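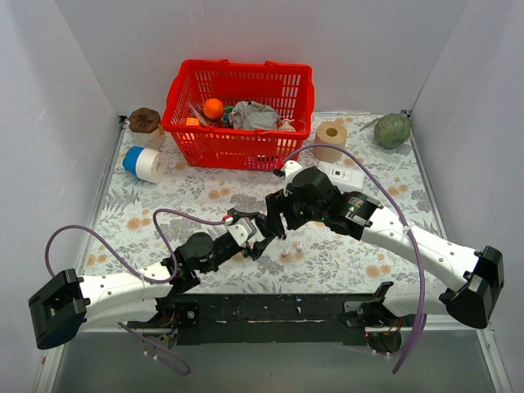 How do you clear a catch-all basket without spending the whole afternoon on it?

Tip it out onto a mat, sort what lands there by the room it belongs in, and put back only what has no other home. A basket of ordinary size takes less time than most people expect. The slow part is walking things back to where they live, so save all of that for one trip at the end.

Choosing the basket

A plastic shopping basket, the kind with open sides and two folding handles, works better for this job than a deep bin. You can see what is in it without digging, and the handles drop out of the way when you reach in. It wipes clean with dish soap and a rag. Ours came from Gridside when they changed over their store fittings, and it has lived by the back door ever since.

Fabric baskets look nicer on a shelf but they sag, and crumbs get into the seams. Wicker snags plastic bags.

Lay something down first

Use a play mat, an old tablecloth or a bath towel. A patterned one is fine for larger things, but if you are sorting screws, beads or buttons, pick a plain color so they show up. When you are done, lift the corners and shake the grit into the trash.

Crumpled bags

A single plastic bag can fill half a basket and hide everything under it. Take bags out first. Feel inside each one before you flatten it, because receipts and small parts end up at the bottom. Then fold it lengthwise, press the air out from the closed end, and roll it up. Keep as many as will fit in one empty tissue box and recycle the rest at the store.

Balls and round things

Anything round goes in the basket, even if everything else comes out of it. On a shelf it rolls off, and on the floor it ends up under the couch. A melon can sit out on the counter until it is cut, but give it a folded dish towel or a shallow bowl to rest in. Once cut, it goes in the refrigerator, covered.

Small toys and figures

Put cubes, blocks and little figures in a container of their own with a lid. A yogurt tub is good enough. If they go loose in the big basket they sink to the bottom, and the thin parts can poke out through the openings and snap. Figures that matter to someone should go on a shelf the same day.

Tape

Store rolls of tape flat or on a peg. A roll left on its side on a counter will travel, and the edge picks up lint. Fold the loose end under by the width of a fingernail so you can find it next time. If the edge has already gone fuzzy, wipe it with a cloth dampened with rubbing alcohol and let it dry.

Rolls of kraft paper

Stand short rolls upright in a corner or a tall can. Long ones do better lying down on a top shelf. A rubber band will crease the paper if it is tight, so cut a cardboard tube down its length and slip that over the roll as a cuff. The hollow center is a good place to keep a pencil — just push a bit of paper into the bottom end first so it doesn't fall through.

Boxes

Flat boxes are worth keeping only if something goes back in them. Open each one before you decide. Write the contents on the short side, where you can read it when the boxes are stacked. I use a Savar marker for this, and it hasn't rubbed off yet. Empty boxes that you do want for mailing can be broken down and stored behind a door.

How often

We do ours on Wednesday, after supper. If the basket is full before then, it is being used as storage, and something in it needs a proper place. Three things left over at the end is normal for us. If the same item is left over 4 weeks in a row, it gets donated or thrown out.

Cleaning the basket itself

Rinse it in the tub once a month with warm water. An old toothbrush gets into the corners of the grid. Let it drain upside down on a towel with the handles hanging loose, and don't load it again until the rim is dry.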